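Textbooks > Anomaly Studies > Sighting Records and Evidence

Print this page | E-mail this page

Chapter 2
Classifying Witness Reports

A sighting report is a record of what a witness said, taken at a certain time by a certain method. It should be read separately from any claim about what was in the sky. This chapter covers how reports are sorted before any cause is assigned.

The main data set is the Skeltbridge file, which holds 248 reports of lights and objects seen at night. Of these, 200 were taken by telephone and the remainder by letter. The two groups differ in length and in the order in which details are given, and they are coded on separate sheets.

Each report is first assigned to one of the Banham classes, which depend on duration, apparent size and the number of witnesses. Distance is left out. A witness who has no known object for comparison cannot judge it, and estimates for the same light in the July reports varied widely.
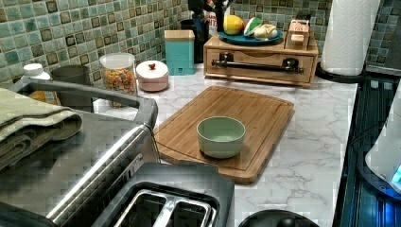
Apparent size is therefore entered as an angle, measured against a coin or a thumb held at arm's length. Reports that give size only in feet are marked "unscaled" and kept out of the tables in Section 2.

Contact Timameo Press | © 2021 Timameo Press | Back to top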